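Do simulated gripper runs count toward the safe-approach check?
Posted by zundow_cell on January 26, 2018
9 replies

zundow_cell
We are rewriting our house rules for gripper work and I'd like to hear how others handle simulation. The current rule says every new pick routine needs 200 clean runs before it goes on the floor. It doesn't say if those can be simulated. One half of the shop says yes, the other half says a sim run proves nothing about force.

mortar_and_pin
We split it. Sim runs count for reach and clearance only. Grip force and stopping distance get tested on the real cell, at low speed, with the fence closed. If your rule doesn't say which hazard a run is supposed to cover, fix that first.

Skendley_Tech
Agree with mortar. Also write down what a "clean" run is. Ours is no contact with anything except the target, and the fingers fully open before the approach starts.

oldpendant
I disagree with counting them for clearance. The models in most sim scenes are too tidy. Cables are missing and brackets are in the wrong place. We had a routine pass in sim and then clip a hose in the first 11 runs on the floor.

mortar_and_pin
Then your scene was out of date. That's a record keeping problem. We date every scene file and it expires when the cell layout changes.

oldpendant
Fine on paper. Who remembers to expire it when somebody moves a hose?

zundow_cell
Our scenes are cluttered on purpose, if that helps. I keep stills from the wrist view with the run log. Fingers open, nothing between them, palm close to the side of a black box but not touching:
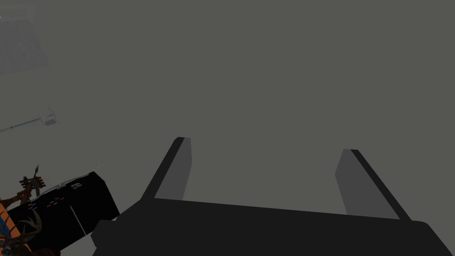 Skendley_Tech replied that clearance should be logged as a number from the sim, with stills kept only as backup, and that a shop can't audit a gap it judged by eye.

zundow_cell
OK, I can export the minimum distance per run. What limit do you use?

Skendley_Tech
Around 19 mm between the gripper body and anything it isn't meant to touch. That's our own figure for slow moves, so don't copy it without doing your own risk assessment.

oldpendant
I can live with a logged distance. I'd still want a second person to walk the real cell against the scene before the first live run, and sign for it.

zundow_cell
Draft wording, then: "Simulated runs may be used for reach and clearance if the scene matches the cell and 2 people have signed the layout check. Force and stopping are tested on hardware." I'll send it to the Zondon site too, they have been using our old rule since September.

1 person found this thread helpful
Share (2)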